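Notes on Tip Pooling and Service Charges for Smaller Restaurants

Posted in November 2022

In my work with independent restaurants I am asked about tips more often than about rent, suppliers or licensing. The questions usually arrive after something has already gone wrong: a server has left, a cook has compared pay stubs with a bartender, or a guest has asked where the service charge goes and received two different answers at the same table. This post sets out the approach I recommend to owners with a single dining room and a modest staff. It is general commentary and does not replace advice from a lawyer who knows the rules in your state.

The first matter is vocabulary. A tip is money the guest chooses to leave. A service charge is money the restaurant requires the guest to pay. The two are often treated as one thing on the menu and in conversation, but they are handled differently on the payroll and, in many places, under the law. Owners should decide which of the two they are using and print it plainly on the menu and on the check. A line reading "20% service charge" is incomplete unless the guest can also learn who receives it.

Wilmer Agudelo, who managed the dining room at Savolainen during its first years, kept a single printed page at the host stand that explained the house policy in four sentences. Every member of staff was expected to know it. I have borrowed his page many times, with his permission, and I have yet to see a longer version work better.

The second matter is who belongs in the pool. Traditional pools include servers, bussers, bartenders and sometimes hosts. A growing number of restaurants would like to include the kitchen. Federal rules permit this under certain conditions, chiefly that no tip credit is taken, and state rules may be stricter. Managers and supervisors may not share in the pool, and this is where small restaurants most often make mistakes. The person called a shift lead may well be a supervisor in the eyes of an inspector. Titles matter less than duties – who sets the schedule, who may hire, who may discipline.
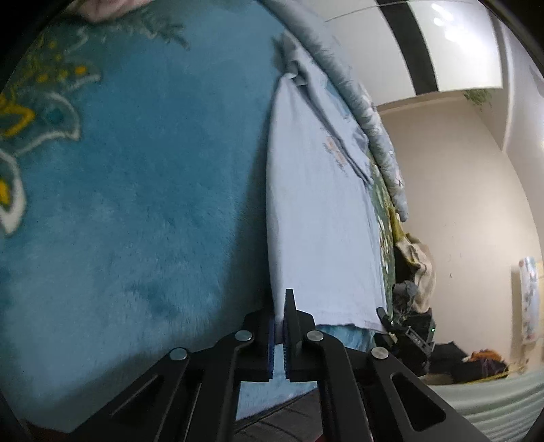
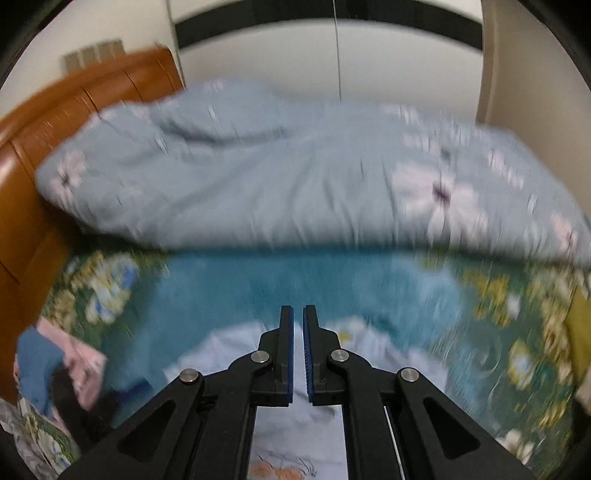
Can an owner who works the floor on a busy night take a share of the tips?

An owner should stay out of the pool entirely, even on a night when every table was served by the owner's own hands. Rules on tips left directly for an owner or manager who alone provided the service are narrow, and they do not open the shared pool. The simplest course is to write the exclusion into the house policy.

The third matter is the formula. Some houses divide by hours worked, others by points assigned to each position, and others by a percentage of sales. I prefer hours combined with points, as it is simple to explain and simple to check. Suppose a pool holds $600 at the end of the evening. Each person's hours are multiplied by the points for the position, the results are added together, and the pool is divided by that total to give a value for one point-hour. Any employee can repeat the sum with a pencil.

Melahat Çınar of Turkomico raised a fair objection when we discussed this in August. Her strongest servers felt that a pool based on hours rewarded presence over effort, and she lost one of them in the first month. Her answer was to review the points twice a year, with the staff in the room, and to record the outcome in writing. The arrangement has held since then, although she would be the first to say that it did not please everyone.

The fourth matter is records. Each day's file should show the total tips by card and by cash, the names and hours of those in the pool, the points applied and the amount paid to each person. At one restaurant I was asked to account for a difference of $1,485 that had built up across a season. No money had been taken. Card tips adjusted after closing had been entered on the following day in some weeks and on the same day in others, and the two sets of books had drifted apart. A fixed cutoff time would have prevented the whole matter.

Finally, any change to the policy should be announced before it takes effect, in writing, and never in the middle of a pay period. Staff should sign to show that they have received it. A copy should be kept with the payroll records.

I intend to take up the treatment of private events and large parties in a later post. Toivo Valtonen has kindly agreed to share the contract wording used at Stendon, and I will include it there with his notes.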